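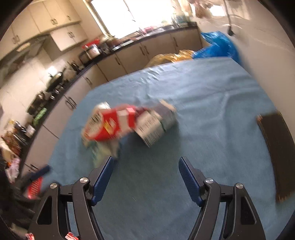 Speaker notes, afternoon session
Filtering motion blur in hand-held gripper demonstrations
Roos Van Dijk, Netberg group

Slide 1. Good afternoon. Wait until the door is closed. Say thanks to the organizers and to the people from Haleck who lent us their kitchen for the recordings. I speak for the whole group today, so please say "we" and not "I".

Slide 2. The question. When a person demonstrates a task with a hand-held gripper, the camera travels with the hand. During the fast part of a reach the picture is smeared. Many labs throw these frames away before training. We wanted to know what is lost when you do this.

Slide 3. The task. Packaged goods in a group on a table with a blue cloth, and a kitchen behind. The person has two grippers, one for each hand. Show the slide for a moment without talking. Then point to the printed lines on the box, which you cannot read, and to the ribbed pads, which you can still see well. This is the centre of the talk: the pads move together with the camera, so they stay quite clear when the room does not.

Slide 4. The method. We trained the same policy in 2 ways. In the first, all frames are kept. In the second, a frame is removed when its blur score is above the limit. The score is calculated on the whole picture. Speak slowly here, last time in November I went too fast and the questions were all about this slide.

Slide 5. The result. The policy with all frames was better at the start of the grasp. The filtered one often closed the jaws too early. Our explanation is that the filter removes almost the whole approach, so the policy has few examples of open jaws over bare cloth. Say clearly that it is an explanation and we did not prove it.

Slide 6. A third version, which we call Graklow. Here the score is calculated only in the area around the jaws. A frame with a smeared background can stay if the pads are clear. It removed much less and behaved nearly the same as keeping everything. Training was shorter too. (If somebody asks how much shorter: depends on the machine, talk after.)

Slide 7. Limits. Only one kitchen. Only 5 people made the demonstrations, and 2 of them had used the grippers before. A bright window behind the table also lowers the score in some frames, and we have not separated light from motion yet.

Slide 8. Next. Ljungberg will repeat the recordings with a darker room and other cloth colours. The code for the score will be shared when it is cleaned.

Leave 6 minutes for questions. Repeat each question into the microphone.

14 shares | 3 comments

Related
Calibrating two hand-held grippers with one board
How long should a demonstration be?
Netberg group: notes from the spring workshop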